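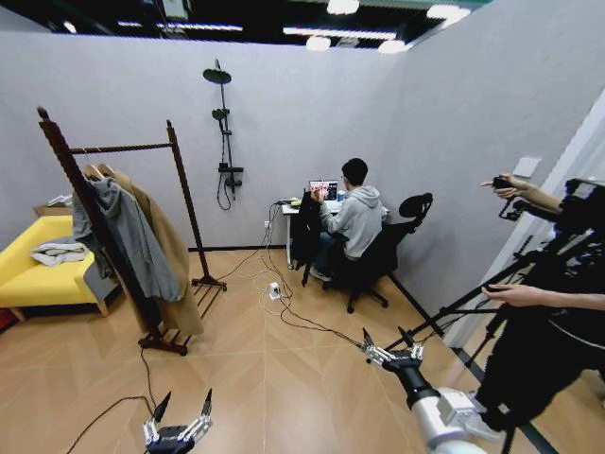 Support says the drinker is fine and the rabbits just need time to get used to it. They've had it 7 days. Two does in the end hutch have barely touched it and I'm refilling bowls by hand morning and night, so no, I'm not closing this.

Ticket status: reopened
Product: Pestlow auto drinker line, header tank plus 3 nipples
Product area: small animal / rabbits

What's wrong – nipple on hutch 2 drips all the time, nipple on the end hutch gives nothing or next to nothing. First hutch works fine. Same line, same tank, same height off the floor. Bedding under hutch 2 soaked through by breakfast.

What I've done so far:

Checked the tank was full. It was.

Took the lid off in case it was pulling a vacuum. No change.

Swapped the end nipple with the one from hutch 1. End hutch still dry, hutch 1 still works with the "bad" nipple in it. So it isnt the nipple.

Ran my thumb along the tube looking for a kink. Nothing obvious.

Reply from support, 10:40 am
Thanks for the extra detail, the swap test helps a lot. That points to air in the line. Please raise the tank so the bottom of it sits well above the highest point of the tube, then open the end cap and let water run till there are no bubbles. Any place where the tube goes up and over something can trap air. Let us know if your tube does this. For the drip, unscrew the nipple, rinse it, check for hay or grit on the seat and refit the washer flat side out.

Customer, 1:15 pm
Tube does go up and over. There's a door latch between hutch 2 and the end one and I ran it over the top so the girls couldn't chew it. Didn't think of that. Will reroute tonight.

Drip one – cleaned it, bit of hay in there, put it back, still drips. Slower. Maybe one every few seconds instead of a steady run.

Also is it normal that the washer is a different color from the other two? It's thinner as well.

Reply from support, 2:05 pm
No, all three should match. A thinner washer came with the older Wemari fittings and it won't seal on this thread. Was any part of the line bought used, or kept from an old setup?

Customer, 2:20 pm
Yes. Had a Wemari bottle kit before, parts all went in one tub. So thats probably me. Do you sell the washers on their own, don't want a whole nipple

Reply from support, 2:50 pm
We do, part 401, comes as a pair. We've put one in the mail, no charge. Until it arrives please close off hutch 2 with the clip and use a bowl there. Heavy crock type if you have one, rabbits tip the light ones. Please keep bowls in with all of them until you've seen each one drink from the nipple, and if either doe stops eating or the droppings get small or stop, call your vet the same day. Don't wait on us for that.

Customer, 8:30 pm
Rerouted under the latch, through a bit of old hose so they can't get at it. Bled from the end cap, loads of air came out, spat and coughed for a while. End nipple now runs when I press it. Sitia (gray doe, end hutch) had a go at it right away. Her sister sat in the hay box and ignored the whole thing. Both eating, droppings normal, greens all gone.

Bowls staying in.

Customer, next morning, 6:50 am
Bowl in end hutch down only a little overnight and tank level has dropped, so somebody is using it. Not seen the sister drink yet. Hutch 1 no change, Tijani drinks like a horse as usual. Hutch 2 clipped off, bedding dry for once.

One more thing – leaflet says to mount the nipple at "shoulder height" but doesn't say sitting or standing. Mine are at nose height when they sit. Too low?

Reply from support, 9:30 am
Slightly above nose height is better, so they tilt the head up a little. Too low and they bump it in passing, which gives you wet bedding again. Move it up two finger widths and see. We'll pass on the note about the leaflet.

Customer, 9:45 am
OK will do when the washers come. Leave the ticket open til then please

Ticket status: waiting on part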